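**Brokthorpe tells buyers to check antibody claims before they pay for them**

*Reagent testing group says its own catalog will now show failed results next to good ones*

30 September 2025. Brokthorpe, a supplier of research antibodies, said today that it will no longer list any antibody as "validated" unless the word is followed by the test that was run, the sample that was used and the result, good or bad. The company sells to university and hospital labs and has used the word freely in the past. It now says the word has been stretched so far that buyers should treat it with suspicion, including when Brokthorpe prints it. 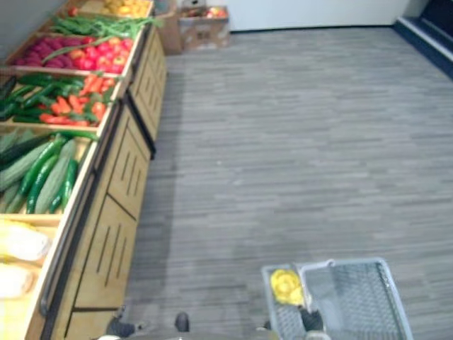 *Page last changed: 30 September 2025*

The change follows an in-house review of 757 rabbit and mouse antibodies in the company's catalog. Reviewers went back to the original blots and asked whether each one supported the claim on the product page. In 200 cases it did not, or the record was too thin to say. Some of those antibodies may work perfectly well. Brokthorpe says it has no grounds for telling customers that they do.

"A single band at the expected weight is a nice thing to see, and it proves less than we have let people believe," said Florencia Ulloa, head of testing at Brokthorpe. "If the sample came from cells that were forced to make huge amounts of the protein, of course you got a band. Try it on ordinary tissue and then call me."

The review was hardest on antibodies raised against short peptides from protein families whose members look very much alike. A stretch of amino acids shared by two close relatives can't tell them apart, however clean the blot looks. Several product pages named just one target where the peptide matched 2. Those pages have been corrected.

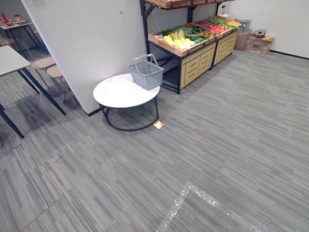

Suggested working dilutions were another weak spot. Many had been copied from one batch to the next without a fresh test, and a few went back to a supplier that no longer makes the product. Pages with no recent test behind the dilution will now say so in plain words. Customers will be asked to run their own series, as careful labs have always done anyway.

Brokthorpe is also turning down the use of outside scoring badges. The company tried Meltix, a rating tool that gives each antibody a grade based on how often it is cited, and dropped it in September. A much-cited antibody may be a good one. It may also be an old one that people keep ordering out of habit, and the grade doesn't separate the two.

"I have sat through a lot of presentations where a high citation count was offered as evidence," said Hugo Lecomte, who runs the catalog. "It's evidence of sales. I don't object to sales, but I wouldn't put them on a blot."

For antibodies where a matching knockout cell line can be had, Brokthorpe will test on the knockout and on the unedited parent line side by side, and post both lanes uncropped. The first 30 sets are on the product pages now. Not all of them flatter the product. Where no knockout line exists, usually because cells die without the protein, the page will show a knockdown result or state that no genetic test has been done.

The testing is being shared with Saxena, a contract lab that receives the vials under code numbers and isn't told the target until its images are handed in. Brokthorpe accepts that paying for an outside test doesn't make it independent in any strict sense, and readers may weigh the results with that in mind. Raw images from both sites will be posted in full.

Prices aren't changing. Antibodies that fail will be withdrawn, and customers who bought from a failed batch can ask for a credit through the usual order desk. Requests need the batch number printed on the vial.

The company isn't claiming that any of this will fix poor results in published work. Storage, blocking steps, secondary antibodies and plain bad luck all play their part, and a better product page reaches only the people who read it.
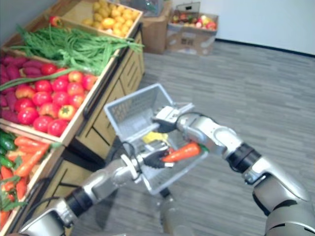
*Produce stand with potatoes, green beans and sweet potatoes.*

**About Brokthorpe**

Brokthorpe supplies primary and secondary antibodies, control lysates and blotting reagents for research use only. Its products are not for use in diagnosis or treatment. Control lysates are sold under the Wuresero name.

**Press contact:** Hugo Lecomte, catalog office, Brokthorpe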